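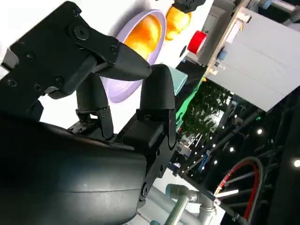 I have been reading economic forecasts for long enough to distrust anything with the word "resilient" in the first paragraph. The one I finished last night, from a consultancy called Hutance, uses it in the title. It covers the Bainbridge area and it says that our local recovery is "broad-based and resilient," and the county paper ran it almost word for word.

So I went looking for the broad base.

The headline number is 2626 new jobs since February. Good, I like jobs. But the report counts a job as new when a payroll record opens, and it does not take one away when a payroll record closes. You have to go to the notes at the back to find that, in type a good deal smaller than the rest. If a restaurant let a cook go in the spring and called the same cook back in the summer, that is one new job. If the cook then went across the street for another dollar an hour, that's two. I have no idea how many of the 2626 are that cook, and neither does Hutance, or if they do they aren't sharing.

Then there is the matter of who got asked. The business confidence section rests on a survey of 144 firms. It doesn't say how many were contacted and never replied, and it doesn't say how many of the ones that closed last year were on the original list. A place that has gone under does not fill in a form about its outlook for the coming quarter.
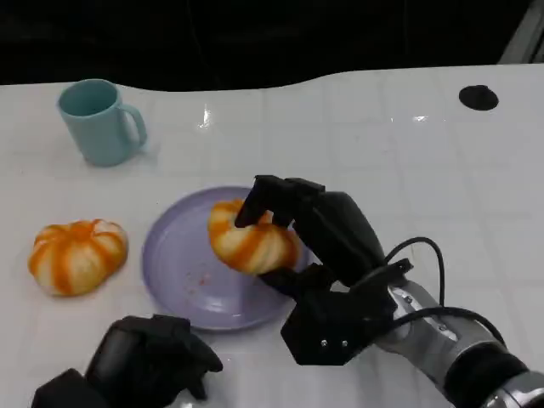

I will give them the part on wages, which is better than I expected. They split it by industry, they show the median and the average side by side, and they admit that most of the rise in hourly pay came from just 3 employers. One of those is Wandura, which has the big distribution building off the bypass and was paying a signing bonus all summer. The bonus is folded in with the wages. Take it out and I suspect the line goes pretty flat, but the table doesn't let you do that, and I did try.

What bothers me more is what the county plans to do with all this. There is a proposal to extend the Prundavlow tax abatement for another 4 years, and the report is already being quoted in favor of it. The reasoning goes that jobs went up while the abatement was in place, so the abatement works. Jobs also went up in every neighboring county, abatement or no abatement, because everything had been shut and then it was open again. I'd want to see the comparison before I signed anything. There isn't one. 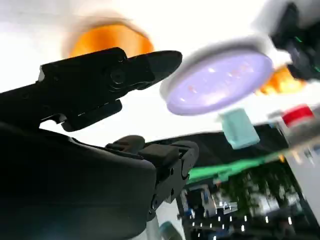

Black gripper jaw against a white background

Maybe I'm being sour. It is September 2021 and people would like some good news, and I am one of them. But I remember the last "resilient" report, the one that came out before the mill cut its second shift, and I don't recall anybody going back to check how it did. I still have the PDF. I'm going to put its predictions next to what happened - the jobs, the rents, the sales tax receipts - and post the table once I have the receipts from the county clerk. I've asked for them twice. If you have a copy of the older figures, my email is in the sidebar.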